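Skisorer Home Inventory — User Guide
Section 5: Setting Up Your Storage Places

Now comes the fun part! You have the program installed, you have made your first account, and you are ready to tell Skisorer where your things live. Take your time with this section. A good set of places makes everything later on quicker, from finding the spare fuses to printing a list for your insurance company.

Before you start

You will need:
A computer or phone signed in to your Skisorer account
A pencil and a pad of paper
A roll of plain labels, or a label printer if you own one
Boxes, bins or shelves that you plan to keep using

Note: If you are moving over from Kastus, do the import first (Section 4). Places made by hand before an import will show up twice, and merging them is slow work.

5.1 Make your rooms

1. Open the Places screen and choose New Room.
2. Type a name that everyone in the house already uses. "Back closet" is great. "Storage Zone B" is only great if you really call it that.
3. Pick a color. Room colors show up on every label you print, so choose ones you can tell apart in poor light.
4. Press Save. The room appears in the list on the left.
5. Repeat for each room, and remember the attic, the shed and the trunk of the car.

Tip: Room names can be up to 21 characters long. Longer names are still stored, but they get shortened on labels.

5.2 Add containers

A container is anything that holds items: a bin, a drawer, a shelf, a suitcase. Containers can sit inside other containers, up to five levels deep. I have a tin inside a drawer inside a cabinet in the garage, and Skisorer handles it beautifully.

1. Select the room and choose Add Container.
2. Choose a type. If nothing fits, pick Other and write your own.
3. Enter the inside measurements if you want the Fit Check tool to work. Measure at the floor of the container as well as at the rim. Bins with sloping walls are smaller at the bottom, and Fit Check uses the lower figure.
4. Add a photo. One taken from above works best on a small screen.
5. Press Save and write the container code on your pad.

Caution: Do not reuse a container code after you delete it. Old labels have a way of hanging around, and a scanned label will open whatever now has that code.

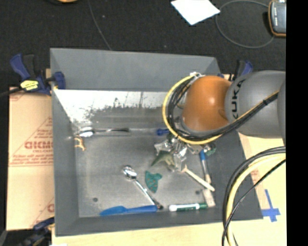
Written by Venla Ruotsalainen
Skisorer User Guides | Updated December 17, 2019

5.3 Print and attach labels

With your containers saved, you can print the lot in one go.

1. Choose Labels, then Print All. A full sheet holds 15 labels.
2. Run a test page on ordinary paper and hold it up against the label sheet. If the edges don't line up, change the top margin in small steps and test again.
3. Load the label sheet and print.
4. Wipe the container with a dry cloth before you stick anything on it. Dust is the main reason labels fall off.
5. Put the label on a short side, near the top. On shelves, use the front edge.
6. Scan each label with your phone. You should hear a short tone — if you don't, see 5.5.

Note: The Urgate label printer works with Skisorer but prints in black only. Room colors come out as patterns, which I've grown to like more than the colors.

5.4 Put items in their places

1. Scan a container label. The container opens, ready for items.
2. Type the item name, or speak it if your phone allows.
3. Add a quantity only where it matters. Batteries and light bulbs, yes. Odd buttons, please don't.
4. Press Next and keep going until the container is finished.
5. Press Done. Skisorer saves the list and shows the date on the container card.

Do one container per sitting if you like. My own house stands at 2,869 items and I entered nearly all of them in the evenings, with the radio on. It's surprisingly good company!

Caution: Keep medicines, keys and passports out of shared lists. Use the Private switch on the item card, and check that it shows a closed lock before you press Done.

5.5 If something doesn't work

No tone when scanning: Turn up the phone volume, then clean the lens. Shiny labels can also throw back light, so tilt the phone a little.

Label opens the wrong container: Print a new label and throw the old one away. Check both codes against your pad.

Fit Check is gray: One of the inside measurements is missing. Open the container, choose Edit, and fill in the blank box.

Room colors look alike: Switch on Strong Colors under Settings. The Rissanen color set is also there, and it's lovely on dark screens.

Places are missing on a second phone: Pull down on the Places screen to refresh. If they still don't appear, sign out and back in — your lists are stored with your account.

Next: Section 6, Sharing Lists With Your Household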